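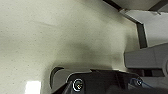 Fig. 1. Vista de muñeca: la carcasa negra de la pinza, dos tornillos, el cable azul y el brillo sobre la superficie moteada.

Inicio Temario Apuntes Material Entregas Contacto

Robótica doméstica en taller compartido
Apuntes de la unidad 4: cámara de muñeca, cable y reconocimiento del espacio
Taller Barkasstead, turno del lunes

En la unidad 3 dejamos el brazo Skillow montado, calibrado y razonablemente vertical. En esta le toca ver. Traed hecho el ejercicio del cero mecánico; quien no lo traiga lo hará al fondo, con la llave Allen que baila.

4.1. Lo que ve la muñeca

Una cámara montada en la muñeca ve muy bien lo que está a punto de tocar y muy mal todo lo demás. También ve la propia pinza. En nuestro montaje la carcasa se come buena parte del borde inferior de la imagen, y ahí se va a quedar. Hubo un grupo que quiso recortarla por software y consiguió una imagen preciosa en la que ya no se sabía dónde terminaba la mano.

Lo que hacemos con esa zona es enmascararla. El procedimiento:

a) Abrid la pinza del todo y guardad una captura. Cerradla y guardad otra.
b) Pintad una máscara que cubra la carcasa en las dos posiciones, con un margen de 10 píxeles.
c) Comprobad que el cable queda dentro. El cable se mueve más que la carcasa, y el detector de bordes lo encuentra interesantísimo.
d) Guardad la máscara junto a la calibración de ese brazo. La del brazo vecino no sirve, aunque parezca igual y aunque el vecino insista.

Los tornillos son otro asunto. Son pequeños, metálicos y brillantes, y el detector de piezas de la unidad 2 los clasifica con gran seguridad como arandelas. Con la máscara bien hecha el problema desaparece. Con la máscara mal hecha el brazo intenta cogerse a sí mismo, maniobra que hemos visto completa y que conviene ver una sola vez.

4.2. Brillos y sombras

Mirad la figura 1 con los ojos del programa. La superficie es clara y tiene motas oscuras; encima hay una mancha de luz casi blanca, rectangular, y una sombra gris de bordes difusos. Para nosotros es un tablero mal iluminado. Para un umbral fijo son tres materiales distintos y unos cuantos objetos minúsculos.

Remedios, en orden de pereza creciente:

– Bloquear la exposición. La automática persigue el reflejo y oscurece el resto, y lo hace justo durante la aproximación.
– Bajar la resolución antes de buscar contornos. Las motas se funden con el fondo y nadie las echa de menos.
– Mover la luz. Todo el mundo lo deja para el final porque implica levantarse.
– Umbral adaptativo. Funciona, pero tiene parámetros, y los parámetros tienen tardes enteras.

La sombra no se quita: cambia con la postura del brazo. Por eso los datos de prueba se toman con el brazo en la posición de trabajo. Las fotos hechas a mano con el teléfono quedan mucho mejor y sirven para la memoria del proyecto.

4.3. El cable

El cable de la cámara tiene que aguantar el giro completo de la muñeca sin tensarse y sin colgar delante de los dedos. Ambas cosas a la vez. La longitud útil desde el antebrazo es de unos 405 mm con nuestro recorrido; medid el vuestro antes de cortar bridas.

Probad siempre el caso peor, que es la muñeca girada 90 grados con el codo recogido. Si en esa postura el cable roza la cabeza de un tornillo, lo rozará cada vez, y la funda acabará contando las repeticiones mejor que el contador. Dos puntos de sujeción bastan. Con uno baila, y a partir de tres ya no hay quien cambie la cámara.

El conector es el repuesto 513 del catálogo Salleo. Pedid dos.

4.4. Salir del banco

Hasta aquí el brazo ha vivido atornillado. La segunda mitad del curso lo pone sobre la base con ruedas Stoyanova, y eso obliga a mirar la sala con una atención que la sala no suele recibir. 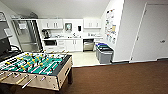
Fig. 2. Zona común: futbolín en primer término, cocina al fondo y el cambio de moqueta a baldosa.

Un plano de planta diría que entre el futbolín y la cocina hay sitio de sobra. El plano no incluye las barras. En un futbolín las barras sobresalen por el lateral y se desplazan según el entusiasmo de la partida, así que el volumen ocupado no es el del mueble. En el mapa se marca la envolvente: mueble, barras extendidas y jugador. Los jugadores retroceden sin mirar, sobre todo cuando acaban de encajar un gol.

Cosas que anotar en el reconocimiento:

1. El borde entre la moqueta marrón y la baldosa. Es el punto donde la odometría cambia de opinión. Calibrad el avance en los dos suelos por separado y cruzad la línea despacio y de frente.
2. Las patas y los apoyos. Un sensor de distancia bajo ve una pata delgada o no la ve, según el ángulo. La tapa del mueble, que está más arriba, no la ve nunca.
3. Los cubos de residuos. Están junto a la esquina de la cocina y tienen la mala costumbre de ser móviles. No se usan como referencia de posición. El curso pasado se usaron.
4. Superficies metálicas. El frigorífico y el lavavajillas son de acero inoxidable y devuelven reflejos; un sensor óptico puede inventarse ahí un pasillo muy amplio y perfectamente intransitable.
5. La puerta blanca con marco blanco en pared blanca. Para la cámara, lo único con carácter es la manilla.
6. Los papeles de colores de la pared. Tentadores como referencia visual, hasta que alguien cuelga otro anuncio encima. Imprimid vuestros propios marcadores y fijadlos donde no estorben.

4.5. La cocina como banco de pruebas

La práctica 4B se hace en la cocina, con la base parada y el brazo en marcha. Tiene una encimera continua, tiradores repetidos y objetos cotidianos que no ha elegido ningún profesor, y eso sube bastante el nivel.

Empezad por los tiradores. Son barras oscuras sobre frentes blancos, el contraste que uno pediría por carta. La dificultad está en la orientación: verticales en las puertas, horizontales en los cajones. La pinza tiene que girar 90 grados entre unos y otros, y aquí es donde se cobra el trabajo del apartado 4.3. Quien sujetó el cable con prisa lo va a descubrir delante de todos.

El orden recomendado es cajón, puerta baja, puerta alta. El cajón se abre en línea recta y perdona. La puerta describe un arco, y si el programa tira en línea recta la pinza resbala o la base se acerca a la cocina sin que se lo hayan pedido. Los armarios altos se intentan solo con la base frenada y una persona en la parada de emergencia, con la mano puesta encima y sin café en la otra.

Después vienen los objetos. El escurridor es el peor sitio para estrenarse, por muy a mano que esté: las cosas se tapan entre sí y salir de él exige levantar recto. Tampoco conviene el fregadero. El borde metálico refleja, el fondo queda más bajo que la encimera y los recipientes blancos se agrupan con una solidaridad admirable. Elegid primero una botella aislada, de las que se recortan bien contra la pared. Los paños doblados se dejan para la unidad 7, donde dedicaremos una sesión entera a fracasar con tela.

Antes de mover nada, cada grupo dibuja a mano la encimera con tres zonas: alcanzable, alcanzable con mala postura y ni hablar. La segunda suele ser la más grande.
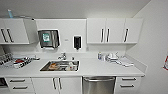
4.6. Entrega

Se entrega una carpeta por grupo con la máscara de la pinza (abierta y cerrada), el mapa de la zona común con las envolventes marcadas y el registro de intentos de la práctica 4B. El registro incluye los fallos. Un registro sin fallos se devuelve para que lo repitáis con el robot encendido.

En cada intento anotad el tirador u objeto, la orientación de la pinza, el estado de la exposición (bloqueada o automática) y qué pasó, en una frase. «Raro» no es una frase.

Al terminar, cajones cerrados, base enchufada en el taller y la encimera como estaba. Si el brazo ha cambiado algo de sitio, se devuelve a mano.

Para la unidad 5 leed el capítulo de fuerzas de agarre y traed un vaso de plástico que no le tengáis cariño a perder.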